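20 July 2018 - The Atmont Racing Authority has today published the findings of its review into the stopping of the third race at the Nyamweya course. A summary follows in this thread.

**2.** The race was stopped after a loose horse, Etance, turned back toward the field on the far side. The stop flag was shown at the seventh fence. All riders pulled up, and no horse or rider was hurt.

**3.** The panel was chaired by Mwanaisha Nyamweya and sat with Reinhold Heitmann and Kiri Rewi. It heard from the starter, the clerk of the course and nine of the riders.

**4.** The panel found that the decision to stop the race was correct under the rules in force since January. It also found that the flag was shown later than it should have been. The radio call from the far side was made on a channel that 2 of the flag staff were not using.

**5.** No individual is to face a charge. The clerk of the course, Elibariki Swai, has accepted the findings in full and has already changed the radio plan for the next meeting. 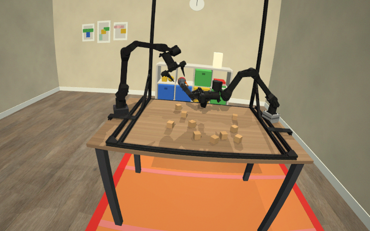
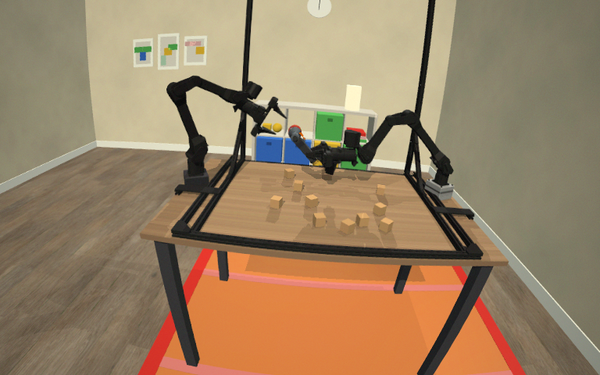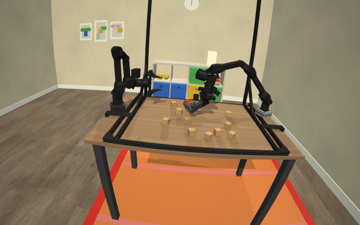
**6.** On betting: the race was declared void and all stakes were to be returned. The Authority has received 2,592 requests for repayment of on-course bets. Of these, 2,406 have been paid.

**7.** The rest are held because the ticket number could not be read or was left out. Persons affected will be sent a letter and need not apply again.

**8.** Entry fees for the race will be credited to owners' accounts. The owners of Bruven, who was leading when the flag was shown, asked that the placings at that point be allowed to stand. The panel had no power to grant this - a void race has no result.

**9.** Gate refunds are a separate matter. The Authority received 528 letters on this subject. The rest of the card was run as planned, and tickets for the day will not be refunded.

**10.** The panel has made one further recommendation, that a second flag point be set up before the far turn. Esi Antwi, head of race-day operations, will report on cost and staffing before the autumn meetings.

**11.** The full findings may be read at the Authority's office during normal hours or requested by mail. Appeals on points of procedure must be made in writing within 14 days.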